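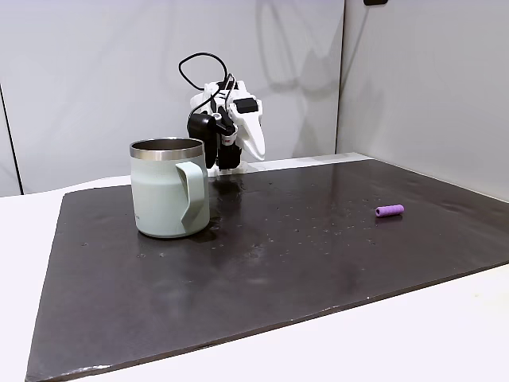

Taza térmica Javer con asa

Imprimir | Enviar por correo electrónico

Taza de doble pared con interior metálico, borde de acero inoxidable cepillado y asa ancha en el mismo color que el cuerpo. Se vende por unidades y en lotes para oficinas, salas de reuniones y talleres. La Javer sustituye en nuestro catálogo a la antigua Groltow, que deja de servirse en septiembre.

Acabado exterior

El exterior es mate, en verde menta pálido. También se fabrica en gris piedra y en blanco roto. El recubrimiento se aplica en polvo y se cuece al horno, y el asa recibe el mismo tratamiento que el cuerpo, de modo que no hay diferencia de tono entre las dos piezas. El borde queda sin pintar. En la Groltow el color llegaba hasta arriba y con el tiempo saltaba en la zona de los labios, motivo de la mayoría de las reclamaciones que recibimos de aquel modelo.

El color menta puede variar ligeramente de una partida a otra. Si necesita que todas las tazas sean iguales, haga el pedido completo de una vez e indíquelo en las observaciones.

Asa

Asa cerrada, plana y ancha. Caben tres dedos de una mano adulta. Va soldada a la pared exterior y no se desmonta. Al no tocar la pared interior, se mantiene a temperatura ambiente aunque la bebida esté recién hecha.

Con el asa, la taza ocupa en el estante bastante más que un vaso del mismo diámetro. Para armarios estrechos conviene colocarlas todas con el asa en diagonal. No son apilables.

Base

Los cantos inferiores están redondeados y la base es lisa, sin goma. Sobre superficies oscuras y algo brillantes, como los tableros lacados o el cristal negro, la taza puede resbalar si se empuja por el asa. Para esos casos ofrecemos la base adhesiva de silicona Zandik, que se pide aparte y se pega en frío. Antes de colocarla hay que limpiar el fondo con alcohol y dejarlo secar.

Datos técnicos

Capacidad: 350 ml
Altura: 11 cm
Peso en vacío: 200 g
Material interior: acero inoxidable
Pared: doble, con cámara de aire
Tapa: no incluida
Referencia: JV-766
Unidades por caja: 12

La cámara es de aire, no de vacío. Una bebida caliente se conserva en buenas condiciones durante el tiempo normal de un desayuno o de una reunión. Quien necesite mantener el café toda la mañana debería mirar los termos con cierre de la serie Kalniņš.

Uso y limpieza

Lavar a mano antes del primer uso con agua templada y jabón neutro. El fabricante admite la bandeja superior del lavavajillas, pero el acabado mate pierde uniformidad con los detergentes en pastilla. No usar estropajo metálico ni por dentro ni por fuera.

No introducir en el microondas ni poner sobre fuego o placa. No meter en el congelador.

Las manchas de té del interior salen con una cucharada de bicarbonato y agua caliente. Dejar actuar media hora y aclarar. El acero puede mostrar irisaciones con aguas muy duras; se quitan con un poco de vinagre y no afectan al sabor.

Los colores claros se marcan con rotulador permanente. Si la taza va a estar en una mesa de trabajo, el alcohol isopropílico retira la mayor parte de las marcas si se aplica el mismo día.

Personalización

A partir de 132 unidades se puede grabar un logotipo con láser en el lado opuesto al asa. El grabado descubre el metal, por lo que siempre se ve en color acero. La zona útil es de 4 x 4 cm. Envíe el archivo vectorial con las fuentes convertidas en trazados. El plazo es de alrededor de tres semanas desde la aprobación de la muestra.

Devoluciones

Se aceptan tazas sin usar en su caja original. Las unidades grabadas no tienen devolución, salvo defecto de fabricación. Si una taza llega golpeada, guarde el embalaje y escriba al servicio de atención con la referencia y el número de pedido.

Comentarios (4)

Roald Berge
Compré dos cajas para el taller. El color es más pálido de lo que esperaba, pero aguanta bien. Le puse la base Zandik a todas, porque en nuestras mesas se deslizaban.

marisol_t
¿Sirve la tapa de la Groltow? Tengo varias guardadas.

Atención al cliente
Buenos días, Marisol. No, el diámetro de la boca es distinto y la tapa queda suelta. De momento no hay tapa para la Javer.

P. Quiroga
El asa, muy cómoda. En mi lavavajillas la parte verde ha quedado con una zona más brillante después de un par de meses, así que ahora la lavo a mano. Por dentro sigue como el primer día. La de mi compañera, la gris, está igual que cuando la compró, y va a la máquina a diario.

Utilizamos cookies propias y de terceros para analizar el uso de la tienda. Puede aceptarlas, rechazarlas o cambiar la configuración en cualquier momento.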